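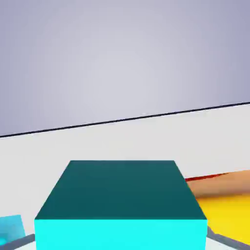 What do I still have to do before everyone comes? The bread, the beds upstairs, and a phone call to Doina to ask whether she eats fish now.

23 Dec 2024. I meant to write this morning, but Huw turned up with the potatoes from Umham and stayed for two cups of tea, and then of course it was lunch. He says the road past Clultthorpe is under water again, so Lingyun will have to come the long way around, poor thing, with that little car and all her parcels. I told him I'd warn her, and then I forgot until four!

The dough is slow this year. I used Mother's recipe, the one with orange peel and far too much butter, and it has been sitting by the stove for over three hours looking sorry for itself.

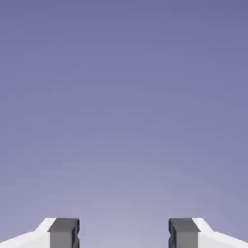 I'll give it until supper and then bake it whatever it looks like – Haris will eat it anyway, bless him, he ate the flat one last year and asked for more. We'll be five at the table if the trains behave. I've found the good napkins but not the candlesticks, and I have a feeling I lent them to somebody in March. Must ask Huw tomorrow.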